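Setting the table at the new place

The apartment in Tollstead is mostly unpacked. The bedroom took one evening, the books took a whole weekend, and the kitchen is the part I keep going back to. I have moved the plates between cabinets twice since March and I'm still not sure they're where I want them.

What I have settled is how we eat. In the old place on Plilville Street we had a table for six and used one end of it. The other end held mail. When I moved I gave that table to my cousin Robel Wubshet, who has three kids and needs all six seats, and I decided I would eat from a tray and a placemat on whatever surface was free. I figured I would do that until I bought a real table. I haven't bought one, and I've stopped looking.

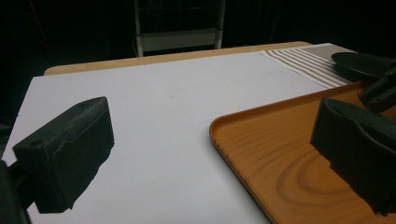 The orange tray and the striped mat, on white.

I got the tray at Beyene, the housewares store near the bus station, for 374. That is more than I meant to spend. Saron Kahsay was with me and pointed out that I had turned down a 700 lamp that same morning, so in her view I was ahead. I don't think money works that way but I bought the tray.

I wanted a rim. I had a flat one before and a spoon slid off it every time I stood up. The rim on this one is raised all the way around, and a fork can lie inside it with the handle resting on the edge. The color is an orange brown with the grain showing in ovals. I went in wanting something darker. Under the store lights the dark ones all looked black, and when I took one over to the window it still looked black.

Cleaning is simple. I wipe it with a damp cloth, dry it right away, and stand it on its side next to the toaster. I don't soak it. Hiwot Negussie soaked hers overnight and it hasn't sat level since.

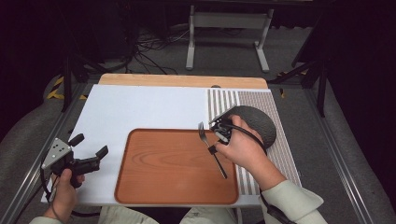 The plate question took longer. I own two kinds, the plain white ones from my mother and the dark gray speckled one. The white ones are for company. The gray one I use every day. It doesn't show coffee rings and it looks good against stripes, where the white ones sort of disappear. I only have the one, and I've asked at Beyene three times if they'll get more. Last time the man wrote my number down on the back of a receipt, so we'll see.

The placemat was 296, on the same trip. It's striped on one part, gray brown and white, and then changes to a finer pattern on the other. I thought this would annoy me. I've ended up using the change as a line - the tray goes next to the striped side, and the fine side is where I put a glass. It helps to have a place for the glass. I knocked over two in the first week.

The mat curls if you roll it for storage. Mine lies flat in the drawer under the dish towels. If yours has already curled, put it face down under a stack of heavy books for a night. Getachew Jemal says to iron it on low through a towel. I haven't tried that and I would check the label first.

For forks I kept four from the old drawer and gave the rest away with the table. They don't match. One has a black handle and is longer than the others. I meant to replace them with a set from Zarnon and then I saw what the set cost. 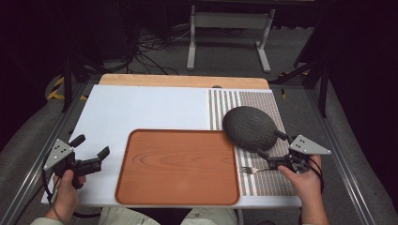

Melon is most of what I've been eating for breakfast, so I'll put down how I do it. I wash the outside first with a brush, especially if the rind is netted, as dirt sits down in the pattern. Then I halve it on the cutting board, scoop the seeds into the compost, and cut each half into wedges. The wedges go on the plate with the rind still on. I cut the flesh loose with a small knife and eat it with a fork. Half goes in the fridge, cut side down on a saucer, and it keeps three days that way. After that it starts tasting like the fridge.

I tried cutting it right on the tray once. The juice ran straight to the rim and stayed there, so I suppose the rim did its job, but I had to carry the whole thing to the sink very slowly. Use a board.

Rasha Nseir is coming for dinner on Tuesday and has asked if she should bring a chair. I told her to bring a tray. She doesn't have one, so she'll get mine and I'll use the old flat one and watch my spoon. We're having lentils, bread, and the other half of the melon.

Still to do in the kitchen: shelf paper, a hook for the towels, and the drawer by the stove that sticks.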